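Serving tray

A serving tray is a shallow, flat-bottomed carrier used to move dishes, cups and food between a kitchen and a table. It differs from a platter in that food is not normally placed on it directly, and from a board in having a raised edge on all sides. Trays are made of wood, metal, melamine, molded plastic, lacquered fiber and woven cane. The rectangular plastic tray is the usual form in canteens, and is also common in homes.

Construction

The parts of a plain tray are the floor, the rim and, on some models, the handles. The floor is the flat inner surface that carries the load. The rim, also called the lip, keeps dishes from sliding off when the tray is tilted and stiffens the floor against bending. A tray without a rim has to be much thicker to carry the same weight.

Corners are usually rounded. A molded tray with square corners tends to crack there first, and food residue is harder to wipe out of a tight angle. The outer radius is often made large enough for the tray to be held at the corner with one hand.

Surface finish varies. Glossy floors wipe clean easily but let glazed dishes slide. Matte and lightly textured floors hold dishes better and hide scratches, although pale colors show staining from tea, tomato and turmeric. Some makers bond a rubber layer to the floor. The Lollex pattern, a canteen tray sold in pale colors, was offered both with and without this layer.

Sizes

No single standard applies to household trays. A small rectangular tray may measure 18 inches on its long side and a larger one 23 inches. Canteen trays are sized to fit racks and dish machines, and a supplier's list normally gives outside dimensions, with the usable floor being smaller by the width of the rim on each side. The Sestdale canteen survey, which covered 2,000 trays in daily use, recorded warping of the floor as the most frequent reason for replacement, followed by cracks at the rim.

Loading and placement

Dishes are placed flat on the floor of the tray, clear of the rim. A dish resting partly on the rim rocks when the tray is lifted. Deep bowls and other tall items go toward the middle or close to the carrier's body. Flat plates may be set anywhere they lie level, and a wide plate that would take up most of the floor is often carried separately.

On a table, the tray may stay under the dishes during the meal or be removed once they have been set down. When it stays, a bowl is commonly kept on the tray and the plate laid beside it. A bowl is lifted from the tray by its rim or by its foot; lifting by the foot is preferred for hot contents.

Green plastic tray with raised lip and rounded corners: with a bowl and a plate; corner and rim.

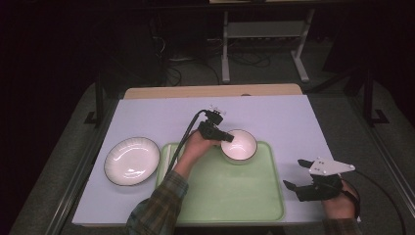
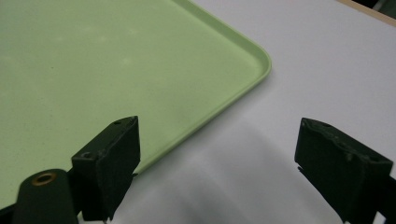 Care and storage

Plastic trays are washed in warm water with a mild detergent and dried upright. Abrasive pads dull the surface and make later staining worse. Trays marked as dishwasher safe are placed at the edge of the lower rack, where they do not block the spray arm. Stacking while damp leaves marks on the floor and can cause the trays to stick together.

Warped trays can sometimes be flattened under a weight, but the floor seldom stays level. A tray with a cracked rim is withdrawn from use.

Regional forms

The Rasau tray is a deep rectangular type with a slot handle at each short end. The Atanasov tray has a low rim and 2 molded ridges under the floor, which leave a gap for the fingers when it is picked up from a flat surface.

See also

Platter
Tea tray
Butler's tray
Tableware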